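By four in the afternoon the back room at Horkden is loud, and Rhonda Carrier has stopped asking anyone to sit down. Her robotics club meets there twice a week, and in March it takes the Plasau Cup, where a team has 60 seconds to put a little gear train together and every gear has to end up on its peg.

"I thought we'd be done by Christmas," she told me, laughing, and handed me a cookie (there are always cookies, I was told, and I believe it).

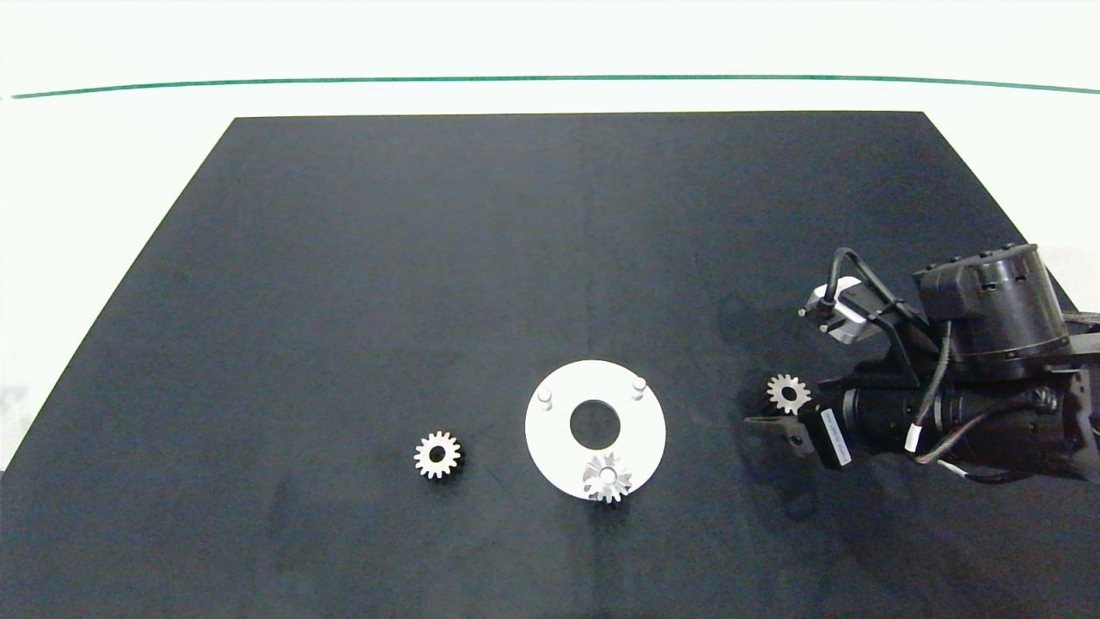
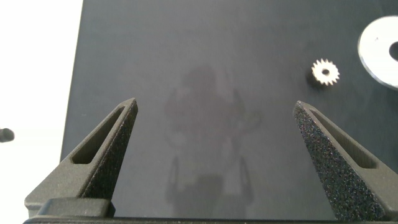
The club started with a grant of $3000 from Grewal, the tool shop down the road, and they have the receipts to prove that $2762 of it is gone. Most of it went on motors, and a fair bit on replacing motors. Vernon Sandhu, who is sixteen and writes nearly all the code, would rather talk about gears, which are small things with a hole in the middle that has to come down right over the peg, and he can go on about that hole for a good long while, bless him! Dragica Matić keeps the practice log, and she let me read it over her shoulder until her ride came.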